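How to wash and dry bedding in a small flat (no tumble dryer)

Filed under: Laundry, Small spaces

Quick one this month, loads of you asked after the damp post. Bedding in a flat with no dryer and no garden. Doable. Takes a bit of planning, mostly on the drying side. I do ours in one go on a clear morning and it's back on the bed by night if the weather plays along.

Start by stripping down to the bottom sheet. Leave that on till last.

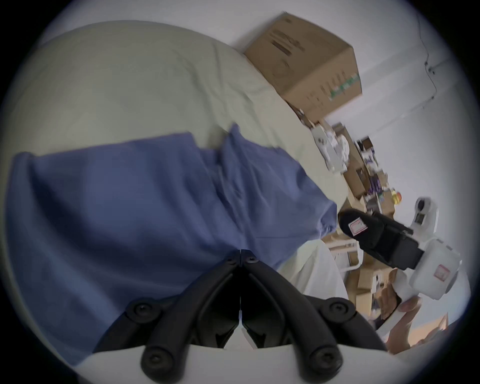
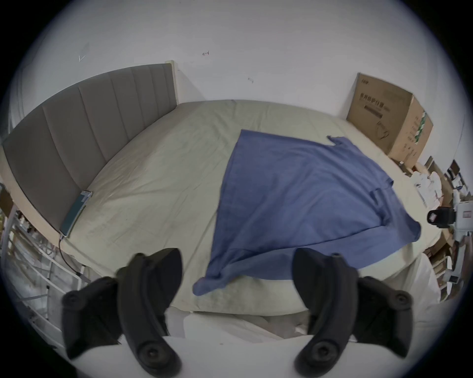 The bottom sheet, still on the bed in both.

What you need

Washing machine, any size, though small drums need two loads
Liquid detergent
Bicarb for the mattress
An airer, the tall kind if you've got the ceiling for it
Two or three strong hangers
A fan. Cheap desk one is fine

Step 1. Sort it

Pillowcases and duvet cover in one pile, sheets in the other. Do NOT put the fitted sheet in with the duvet cover. The cover swallows it and you get a wet lump the size of a football. Button the cover up first, or do the zip. I forget every time.

Check for marks now while it's all dry. Dab of liquid on anything greasy, rub with your thumb, leave it while you sort the rest.

Step 2. Temperature

60 if anyone's been ill or you've got dust allergies. 40 the rest of the time. Read the label, bamboo and some of the cheap microfibre won't thank you for a hot wash. Half the powder you think. Too much and it doesn't rinse out, and then everything dries stiff.

My machine is a Rulgate, old, drum on the small side. It takes a double cover and two pillowcases and that's yer lot. If you can't get a flat hand in above the washing, take something out.

Step 3. Spin, then spin again

This is the bit that matters for indoor drying. Run the normal cycle, then a second spin on its own at the highest speed the label allows. Adds 9 minutes on mine. Takes hours off the drying.

Shake everything hard when it comes out. Snap the corners. Less creasing, and it opens up the fabric so the air gets at it.

Step 4. Mattress while you wait

Bed's bare now so use the time. Hoover it with the upholstery nozzle, seams first. Sprinkle bicarb through a sieve, leave it as long as you can stand, hoover again. Window open. If you've got a marked patch, cold water and a drop of washing-up liquid on a cloth, dab, don't soak. A soaked mattress takes days.

Turn it head to foot if it's that sort. Get help with this, I did my back in last December and was on the sofa for a week.

Step 5. Hanging

Sheets: fold in half lengthways over the top rail of the airer, edges uneven so you get fewer layers touching.

Duvet cover: inside out, open end down, over a door with a towel on the top edge first. Swap sides halfway.

Pillowcases: hang by the closed end, one peg each corner.

Fan on low, pointed at the gap underneath and not straight at the cloth. Window open a crack. Door of the room shut or the whole flat gets it. If you own a dehumidifier, window shut instead, set it in the low 50s. I saw 85 on the humidity reader once with no fan and no window, and the glass was running. With both it peaked at 65 and came down by teatime.

Naheed Butt wrote in to say she turns the fitted sheet round every hour so the elastic dries, which is a good shout. The elastic is always last. Feel the corners before you put anything away.

Step 6. Putting it back

Fitted sheet first, opposite corners, top left then bottom right. Much easier than going round in order. Then pillowcases, then the cover.

For the cover: leave it inside out, reach in, grab the two far corners, grab the duvet corners through them, flip and shake. Stand on something if you're short.

How often

Sheets and pillowcases weekly if you can. Cover every fortnight. Duvet itself twice a year, and take it to the launderette, the one on Andov Road has big drums and you'll be home inside two hours. Dont try it in the bath. I've tried it in the bath.

Next up: getting the musty smell out of towles. Comments open below for 6 days then I shut them because of the spam.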